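Nidcombe Robotics Club: The Bathroom Term

Every year the members vote on a challenge, and every year I hope for something that involves a nice flat table. This year they chose the bathroom, on the grounds that it is the room at home they least want to tidy themselves. Hard to argue with that. The task is to get the arm to pick up one household object, move it to a marked spot and put it down upright, in under 40 seconds, without hitting the plumbing.

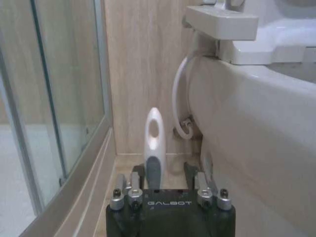

Maritza Tello wrote the approach code and Riku Kobori wrote the part that stops it. They worked in separate files for most of August and met in the middle, a bit late for one wastepaper bin. Their version has five stages, each with its own log message, and Riku's messages get shorter and crosser as the evening goes on. Stage four currently says "no".

We borrowed the marking scheme from a student contest in Chiba, where Masaru Koyama used to judge. It gives 2 points for a clean lift and takes away 5 for touching anything you weren't sent to fetch. Our running total is best described as character building.

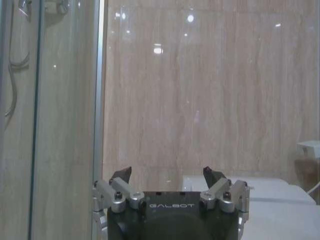 Jhosep Ccori has charge of vision, and has spent most of the term being cross about shine. His first detector learned from nearly 400 pictures taken in a school corridor with matt paint and one sad strip light. Polished stone is another matter. The wall throws back a whole scatter of little white lights, and there's shower glass on the left to add a few more, so his brightness threshold had to go. The new one looks at outlines first and only then at colour. He has named it Nelisora and won't say why.

Next up is the timed round, with Akihiko Hayashi on the stopwatch and Maritza nearest the stop button. Anyone who wants to join should come along at half past six and bring a laptop charger, as ours have wandered off again.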